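Naltden Finger Pad and Linkage Service Kit
For two-finger grippers on light tabletop arms

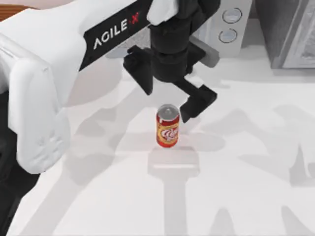

A gripper spends its whole working life squeezing things that would prefer to be left where they are. The arm gets the glossy shell and the compliments. The pads get the wear, and they generally report it by letting go of something at the worst possible height.

The Naltden kit replaces the parts that wear first: both finger pads, the linkage pins, the bushings the pins ride in, and the small screws that roll under the bench as soon as you look away. We include spares of the screws. We have met benches before.

What's in the bag
Finger pads, black, one pair
Linkage pins and bushings, full set for both fingers
Pad screws, with 2 spares
Hex key
Sachet of Plollia dry grease
Printed setup card

Part number: 1069
Fit: check your finger width and screw pattern against the drawing on the setup card before ordering. "It looked about right" is our most popular reason for returns.

Fitting
Open the gripper fully, park the arm somewhere it can't sag onto your knuckles, and cut the power. Yes, all the power. Back out the pad screws and lift off the old pads. Push the pins through from the inner side, swap the bushings, and put the linkage back together with a smear of grease on each pin. A smear. The sachet holds enough for several services and it isn't a challenge.

Leave the pad screws finger-loose, close the gripper by hand until the pads meet flat, then tighten. If you tighten first and align later, you will have the pleasure of doing both twice. Allow nearly 90 minutes for a first attempt and a good deal less once you know where the screws go.

After fitting
Power up and home the gripper before running anything. New pads are thicker than the ones you just threw out, so your saved closing position is now wrong. Set it again with something cheap and crushable. A full soda can will do, though an empty one gives a more candid opinion of your grip force.

If you rehearse your picks in simulation, update the pad thickness there too. Simulated pads never wear out, and it makes them a poor guide to real ones.

Looking after it
Wipe the pads with a damp cloth at the end of a shift. No solvents, and please no furniture polish (Quinlan workshop, April, you know what you did). Wiggle each finger sideways once a week. If it wiggles back, order bushings.

Also available
Jisard soft pads, for fruit and other easily bruised items
Pad-only refill, pack of 7 pairs
Plollia dry grease, single sachets

Kits ship with the setup card in English. Replacement cards are free on request.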